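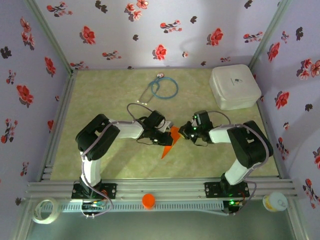 Trellov Pair on the rail, mid-session with the orange triangle

I've had the Trellov Pair on my bench since March and I still grin when I switch it on. It's a two-arm kit for people who want to teach a job by doing it: you hold the leader handles, the arms on the rail copy you, and every move gets saved as a run you can play back or train on later. No typing in joint angles, thank goodness!

You can also do it the old-fashioned way – let the motors go slack, take hold of the forearms and walk them through the task yourself. I like that for slow, fiddly bits. For passing a part from one gripper to the other I'd use the handles every time, as your own hands stay well out of the way.

The arms are black servos with white links, both bolted to one aluminium rail, so they keep their spacing when you shift the whole lot to another table. Cables run along the outside. I was a bit sniffy about that at first, but when I had to swap a wrist servo it took me 9 minutes and one screwdriver (Kha Lại had warned me to set aside an afternoon).

What do you teach it first? Something light with clear edges. Flat plastic shapes are lovely, soft tubing is much harder, and I'd leave that until you've got a few hundred good runs behind you. My first decent handover came after 267 of them, and plenty of those were rubbish. Thư Diệp got there far sooner, but she plays the piano.

In the box: two follower arms, two leader handles, the rail, base plates, control boards, power supply and 4 clamps. You'll need your own computer and a sturdy table. The Drulley recording software is a free download and saves up to 600 runs per project before it asks you to start a new one.

Spare grippers and longer rails are sold separately. Orders go out from our Kostavberg workshop, and if you get stuck on set-up, write in and ask for me or Thảo Tạ.

Page updated 10/06/2024 by Abdelkrim Kamel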